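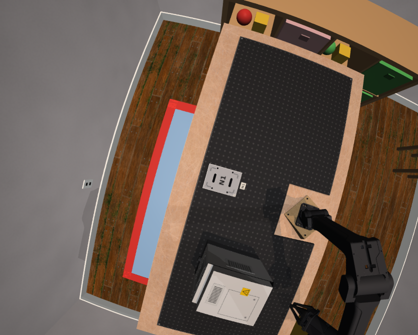

24 December 2018: Behind the hoardings on Conceição Street

Walked the long way back from the butcher's this morning to see whether anything had happened at the old Lurner building. Something has. The hoarding along the Conceição Street side has been moved back by a few feet, and between two of the panels there's a gap wide enough to look through if you don't mind pressing your face against cold plywood.

The loading yard has gone. So has the lean-to where they kept the bins, and good riddance. Behind it is a stretch of older brick I had never seen, darker than the rest, with a bricked-up doorway a good way above the ground. There must have been steps, or a hoist. I would like to know which. The planning notice on the lamp post describes this wall as being "of limited interest", and I do wonder how they decided that with a lean-to in front of it.

The notice also promises 14 flats, a "public courtyard" and a café. I've heard about public courtyards before. Altska Yard was going to be one, and it has had a keypad on the gate for as long as I've been able to walk past it. You can see a bench through the bars.

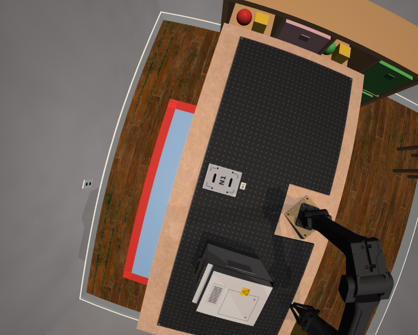
Ashraful Amarasinghe was coming the other way with his dog and we stood and grumbled for a bit. He's more hopeful than I am. He has been told the old brick will be kept and cleaned, and the doorway opened up as a window. Told by whom, I asked, and he said a man in a hard hat. Well, a man in a hard hat told me the Horkov sign would be going back up once the roof was done, and it's been up at the salvage place with a price tag on it ever since. £327, last time I looked. For a sign with the K missing.

Still, I took the trouble to go round to the river side, where there's a view now right through to the chapel roof. Give it a year and there will be flats in the way. I stood there longer than I meant to and the sausages got rained on.

Aparecida Bezerra says her mother worked at Lurner's when it was still a dye works and that the doorway was for the wool, so perhaps a hoist after all. She thinks there's a picture of it in a tin somewhere. I've asked her to look after Christmas.

The consultation closes in January, 9 days after the library opens again, and the plans can only be seen at the library. Make of that what you like. I shall go in on the first morning and ask about the gate.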